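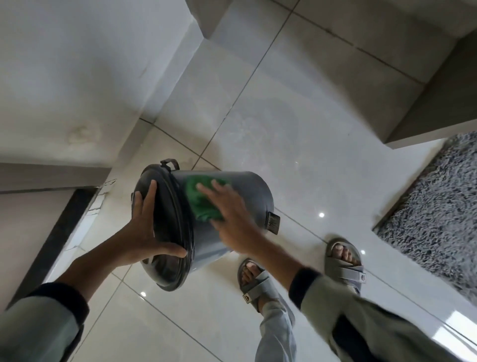

Figure 2. Wiping the outer wall of a gray cylindrical bin with a green cloth. The bin is held tilted, with one hand on the rim.

3.2 Cleaning of small household bins

Bins were treated in the Kevosstead survey as two separate surfaces, the body and the lid, and each was scored on its own sheet. The body is the simpler of the two. Its wall is a plain curve that narrows toward the base, and a flat palm behind the cloth keeps contact over most of its width (Figure 2). Residue on the wall was light in the 26 households visited, with the heaviest marks found just under the rim.
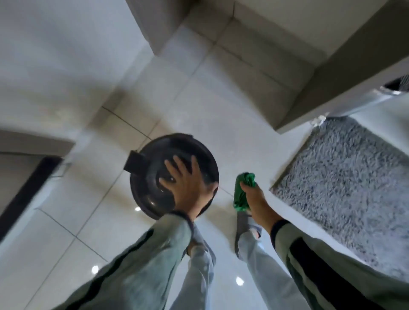

The lid took longer to clean in 14 of the households. Respondents tended to wipe the top first, where dust and fingerprints show most, and several stopped there. The Garkham protocol scores the upper face and the underside separately for this reason, and we kept that division. A projecting tab was scored with the face on which most of its area lies — a choice that affects the totals only slightly.

The underside holds soil in places that a folded cloth tends to bridge. Raised rims and concentric ridges leave narrow channels between them, and a cloth has to be bunched and pressed in with the fingertips to reach the bottom. Swabs were taken from the channel nearest the rim and from the central recess. All were read on the Masson scale, with 3,000 units set as the upper limit for a surface recorded as clean.
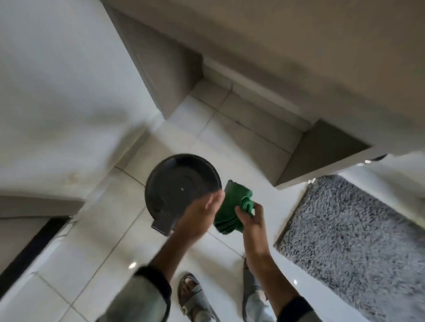

3.3 Cloth handling between surfaces

Respondents were asked whether the cloth was rinsed, refolded or exchanged between the body and the lid. Answers were entered in the Kila log before swabbing began.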